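Home | Features | Workshop | Food | Back Issues | Subscribe

The Care and Feeding of a Pair of Grippers

April | By the Features Desk
45 shares | 9 comments

The most important piece of equipment in the Jemal cell is a lint roller. It hangs from a hook by the door, it came from a drugstore, and it has never once needed a firmware update.

Everything else at Jemal needs looking after. Jemal is the folding project at Kadivton, a small robotics outfit in Fleltcombe that has decided to take on laundry, a chore people have been trying to hand off since the invention of teenagers. Before an arm can fold a shirt, somebody has to fold it many, many times with a gripper in each fist, so that there is something to learn from. The count stood at 2,503 folds when I visited, most of them the same few shirts. I have owned shirts for years that were never folded at all.

The morning starts at the table. The sheet gets tugged more or less flat, and a certain amount of wrinkle is tolerated, as it is in most bedrooms. Then the grippers come off their chargers. The operator squeezes each one open and closed, checks that the jaws meet evenly, and wipes the sensor faces with a cloth reserved for that purpose and guarded like a family recipe. Lint is the enemy. Cotton sheds, knits shed worse, and a bit of blue fluff in the jaw makes the grip reading drift just enough to ruin an afternoon.

Next is the pairing check, left with right, and then a few practice pulls before anything counts.
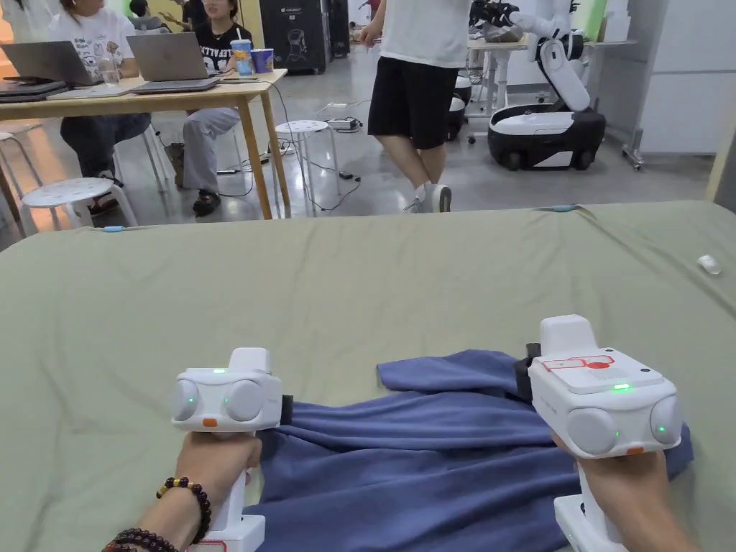 A cloth, two hands and plenty of green sheet.
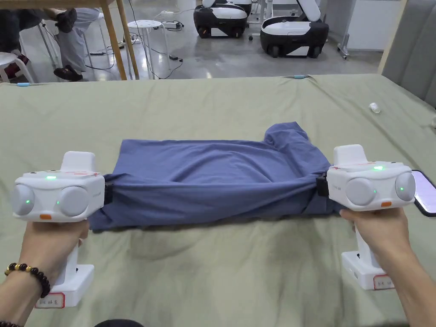
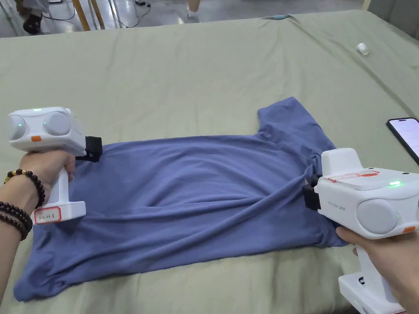 The jaws wear out first. The pads go shiny where the cloth slides over them, and a shiny pad lets go of a hem at the worst possible time. Kadivton swaps them in pairs, even when one still looks fine, after a stretch when the left side held on like a terrier and the right side had the grip of a wet noodle. The shirts came out folded, technically. They looked like they had been folded by a person in an argument.

Changing a pair takes 9 minutes if the tiny screws cooperate. There are two to a jaw, and they are exactly the size of the gap between the floor and the bottom of the tool cabinet. The current fix for this is a magnet on a string.

Then comes calibration, done against a small board the team calls the Pletetti, after a sandwich shop that used to be downstairs. You hold the gripper over the board, turn it slowly through 45 degrees, turn it back, and wait for the software to agree with you about where your hand is. Mostly it does. When I tried it, the software placed my left hand somewhere near the parking lot. I was asked to go slower. I went slower, and it moved me as far as the stairs.

Wrists get maintenance too, though there are no spare parts for those. Operators trade off through the day, and the log has a column for who was holding the grippers, because people fold differently. Some pinch near the collar, some go straight for the hem, and one batch of recordings was thrown out entirely after the folder turned out to be getting creative with sleeves.

By 4 p.m. the grippers are back on charge and the log is up to date – apart from the line for lint, which says "see yesterday." Somebody had already borrowed the roller for a sweater.

Share | Save | Print | 9 comments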